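Contents > Part Two: Keeping > Chapter 3: Sorting Mixed Things

CHAPTER 3

Sorting Mixed Things

Most advice on tidying begins with a box. Buy the right box, the argument goes, put a label on it, and the mess will find its own way in. Anyone who has lived with a labelled box for longer than a month has reason to doubt this. The label stays where it is and the contents drift. By December the box marked BRICKS holds a brick or two, a glove and the charger for something that was given away in the summer.

This chapter starts earlier, with the mess itself. Before we can say where things should go, we have to say what they are, and that is harder than the makers of boxes would like us to think. We shall work with a very small mess made of two ordinary kinds of object, toy building bricks and socks. They turn up on the same floors in the same homes, and no one has ever sold a box meant for both.
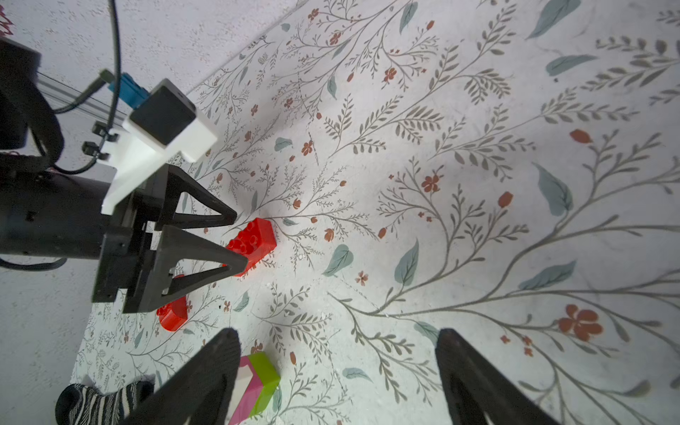

Figure 3.1 Red bricks, a pink, white and lime-green block, and striped fabric on one surface.

Ask a group of students to sort a mess like this and nearly all of them will begin with colour. The bricks are bright, the eye goes to the red ones first, and a red pile is soon under way. Ask why, and the usual answer is that colour is 'the obvious one'. We should be wary of that word. Colour is easy to see, but it doesn't follow that it is useful to sort by. A child who wants to build a wall needs bricks of a certain length and seldom cares what shade they are. Socks go the other way. Their pattern matters a good deal, as it is the quickest way to match one with its partner.

So a single rule, applied to everything on the floor, will serve one kind of object and fail the other. This is the first difficulty, and the popular guides pass over it quickly. The Grimlow method, which you will meet again in Chapter 5, tells the reader to 'choose one principle and keep to it'. It is good advice for a drawer of spoons. It has much less to offer a floor.

3.1 Kind before colour

The older rule is to sort by kind first and by anything else afterwards. Bricks go with bricks and socks with socks, and only then, if there is still a reason to go on, does red go with red. Put like that it sounds too plain to need a textbook. Yet watch what people do when they are in a hurry. They pick up whatever is nearest, walk it to wherever it belongs, and come back for the next thing. We call this sorting by reach. It is tiring and slow, and it feels like hard work -- perhaps that is why people trust it.

A trial run for an earlier edition of this book, in a borrowed hall in Flonholm, set the two habits side by side. There were 16 households, and each was given the same 50 objects to put away. Those who sorted by kind first made fewer trips across the room. They also complained more, because for the first few minutes nothing seemed to be getting any tidier. We report this with some caution. The households knew they were being watched, and one of them asked to start again. 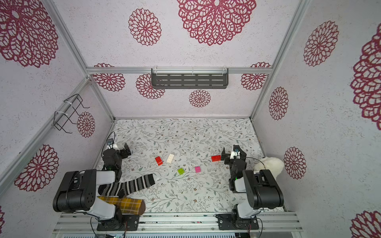 The question of order also depends on how far apart things lie. When objects are well spread, each can be picked up without shifting its neighbour, and the order hardly matters. When they overlap, it matters a great deal. Cloth is the usual culprit. A sock can lie across a brick and hide it, or be dragged along when something else is lifted, and it won't hold its shape while you decide what to do with it. For this reason several writers say that soft things should be cleared first. Others, the Jeron handbook among them, say hard things first, on the grounds that they hurt when trodden on. Neither side offers much evidence. The authors of this book lean towards soft first, but would not wish to defend the choice for very long.

3.2 The odd one

Every mess has its odd ones: the sock without a partner, the block that is three colours at once. Sorting by colour breaks down as soon as it meets a block of that sort. Sorting by kind does a little better, for it is still a block. The single sock is harder to place. It is plainly a sock, but two socks of different patterns do not make a pair, and rolling them together only hides the trouble until the next time somebody is dressing in the dark.

The common answer is a place for odd things. We are sceptical. A tray for odd things is very often just the first mess, moved to a shelf. In the Moriarty survey of home storage, described in full at the end of this Part, 29 homes kept a tray of this kind, and in only 3 of them could the owner name what was at the bottom of it.

3.3 How firmly to hold a rule

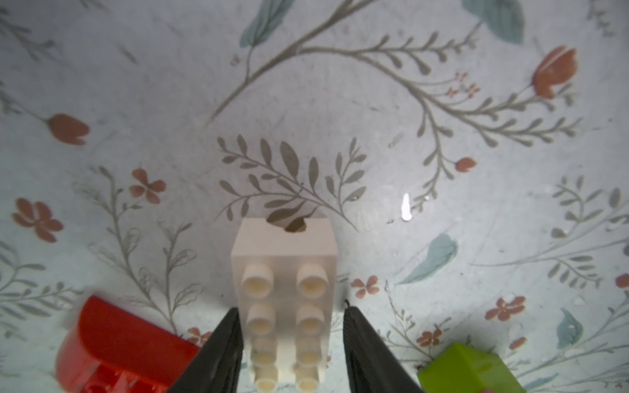

Bricks invite strict rules. They have flat sides and regular studs, they stack, and a standard one of two studs by four is the same size whichever pile it ends up in. It is tempting to learn how to sort from bricks and then apply the lesson to the rest of the house. A good part of the writing on this subject seems to have been done in just that way, and it shows whenever the writer reaches the airing cupboard.

Socks stretch, lose their partners and wear out one at a time. A rule that suits them has to allow for waiting: a sock may need to be kept for a week before anyone can say whether it is odd or merely late from the wash. Bricks need no such patience. In the next section we set out two rules, one for things that keep their shape and one for things that don't, and look at what happens in homes that try to use both at once.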